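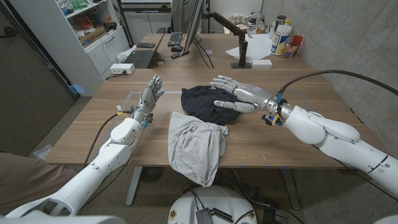 Gaëtan Moulin은 책상 위에서 빨래 개는 게 제일 바보짓이라고 댓글을 남겼다. 천이 자꾸 앞으로 흘러내리고, 소매 한쪽 맞추면 반대쪽이 도망가고, 결국 바닥에 앉아서 개게 된다고. 개는 판 같은 건 더 쓸데없다는 말도 덧붙였음.

반은 동의. 반은 아님. 그래서 쓰는 후기다. Kulleo 접이식 옷 개는 판, 책상에서만 써봄. 급하게 쓰는 거라 순서 엉망인 점 양해.

일단 결론부터 쓰자면 티셔츠용으로는 삽니다. 바지, 수건용으로는 안 삽니다.

제품은 별거 없음. 플라스틱 판 네 조각이 경첩으로 이어져 있고, 옷을 엎어놓고 왼쪽 판 넘기고, 오른쪽 판 넘기고, 아래 판 올리면 끝. 설명서는 종이 한 장인데 그림이 너무 작다. 처음에 위아래를 거꾸로 놓고 썼는데 그래도 개지긴 개짐. 목 부분이 안으로 말려들어가서 모양이 이상했을 뿐.

펼치는 데 2초. 진짜 2초. 이건 마음에 듬. 전에 쓰던 Grostix 거는 걸쇠가 있어서 열 때마다 손톱이 아팠다. 그리고 한쪽 걸쇠가 7월에 부러졌음. 부러지고 나서도 테이프 감아서 한참 썼는데 테이프에 니트 보풀이 다 달라붙어서 버림. Kulleo는 걸쇠 자체가 없다. 대신 접어서 세워두면 스르륵 벌어짐. 고무줄로 묶어둬야 됨. 고무줄은 안 들어있음.

책상에서 쓸 때 문제는 크기. 판을 다 펼치면 생각보다 넓다. 책상 깊이가 얕으면 아래 판이 모서리 밖으로 나오고, 그 위에 올린 옷자락도 같이 처진다. 처진 채로 판을 올리면 밑단이 비뚤어짐. 해결법은 옆으로 돌려놓는 것. 판을 90도 돌려서 몸이 어깨 쪽이 아니라 옆구리 쪽에 오게 서면 된다. 좀 어색한데 몇 장 해보면 익숙해짐.

아니면 책상을 두 개 붙이던가. 우리는 그렇게 씀. 앞쪽은 옷, 뒤쪽은 컴퓨터랑 온갖 잡동사니.
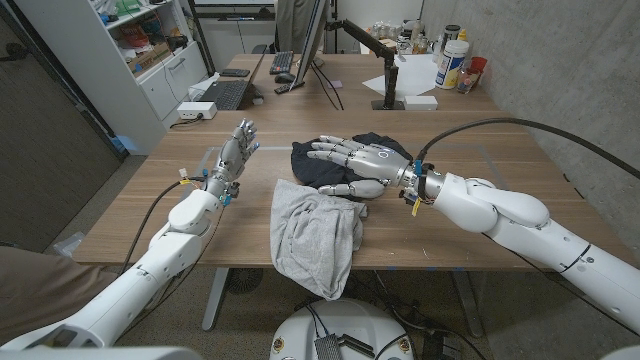 책상 위 상태. 밝은 회색이랑 진한 색 한 장씩.

사진 얘기 말고 천 얘기. 재질별로 적어둔다.

얇은 면 티: 아주 잘됨. 이거 하려고 사는 물건. 단, 건조기에서 꺼내서 뭉쳐둔 채로 식은 건 먼저 손으로 한 번 털어야 됨. 주름진 채로 판에 올리면 주름진 채로 네모가 된다. 당연한 소린데 처음엔 판이 펴주는 줄 알았음.

긴팔: 소매를 먼저 등 쪽으로 접어놓고 시작해야 함. 설명서에는 판 넘기면서 같이 접으라고 나와있는데 안된다. 소매가 판 밑으로 빠짐.

후드: 모자 때문에 두꺼워서 마지막 판이 도로 내려옴. 손으로 누르고 있어야 되는데 그럴 거면 그냥 손으로 개는 게 빠름.

어두운 색 옷: 먼지 문제. 판이 정전기가 있는지 보풀이 붙어있다가 다음 옷으로 옮겨간다. 회색 면 먼저 개고 검정 개면 검정에 회색 보풀이 다 묻음. 어두운 거 먼저 개세요. 이거 하나만 기억해도 후기 읽은 보람 있음.

바지: 길이가 안 맞음. 반으로 접어서 올려도 남는다. 패스.

수건: 손이 더 빠름. 패스.

미끄러짐 얘기도 해야지. 판 밑에 고무 패드가 있긴 한데 얇다. 나무결 상판에서는 왼쪽 판 넘길 때마다 조금씩 밀림. 상판에 테이프로 자리 표시를 해두면 밀린 만큼 바로 보여서 다시 맞추기 편하다. 종이테이프 추천. 투명테이프는 뗄 때 끈적임 남음. 미끄럼방지 매트를 깔아도 되는데 Gradura 매트 깔아봤더니 이번엔 너무 안 밀려서 각도 바꿀 때마다 판을 들어야 함. 취향 차이일듯.

소음. 판 넘길 때 탁 소리 남. 밤에는 좀 그렇다. 천천히 넘기면 소리는 안 나는데 그러면 옷이 흐트러짐. 어느 정도 휙 넘겨야 각이 나옴. 아파트면 저녁 전에 끝내시길.

속도는 재봤다. 반팔 티 11장 기준으로 손으로 개는 것보다 빠르긴 한데 감동할 정도는 아님. 크기가 다 똑같이 나오는 게 진짜 장점이다. 서랍에 세워서 넣는 사람한테는 이게 큼. 높이가 맞으니까 한 장 빼도 옆에 게 안 무너진다. 눕혀서 쌓는 사람은 굳이...

가격은 할인할 때 샀고 쿠폰 2000원 더 빠졌다. 정가로는 좀 비싸다는 생각. 같은 가게에 Kaijage 것도 있었는데 그건 판에 구멍이 뚫려있음. 구멍 있는 게 공기가 빠져서 얇은 옷이 덜 뜬다는 말이 있던데 안 써봐서 모름. 써본 분 댓글 좀.

냄새. 처음 뜯었을 때 플라스틱 냄새 꽤 남. 창가에 이틀 세워두니 괜찮아졌다. 흰 옷부터 바로 올리지 말고 한번 닦고 쓰세요. 물티슈로 닦으니 하얀 가루 같은 게 묻어나왔음.

경첩은 아직 멀쩡. 다만 가운데 경첩 쪽이 접힐 때 살짝 뜨는데 여기에 얇은 천이 끼임. 얇은 린넨 셔츠 한 번 끼어서 식겁했다. 찢어지진 않았고 눌린 자국만 남음. 린넨이나 실크는 하지 마세요.

아이들 옷은 판이 너무 커서 의미 없음. 같은 회사에서 작은 판이 나온다는데 국내엔 안 들어온것 같고.

Gaëtan 님 말로 돌아가면, 바닥에서 개는 게 편한 건 맞다. 넓으니까. 근데 허리가 문제라 나는 서서 개는 쪽. 책상 높이가 허리쯤 오면 훨씬 낫다. 식탁은 조금 낮아서 많이 개면 뻐근함.

별점은 5개 만점에 3개 반인데 반 개가 안 찍혀서 4개로 올렸음. 고무줄 하나만 넣어줬어도 고민 없이 4개였다.

재구매는 글쎄. 부러지면 그때 생각. 질문은 댓글로 주시면 저녁에 몰아서 답할게요.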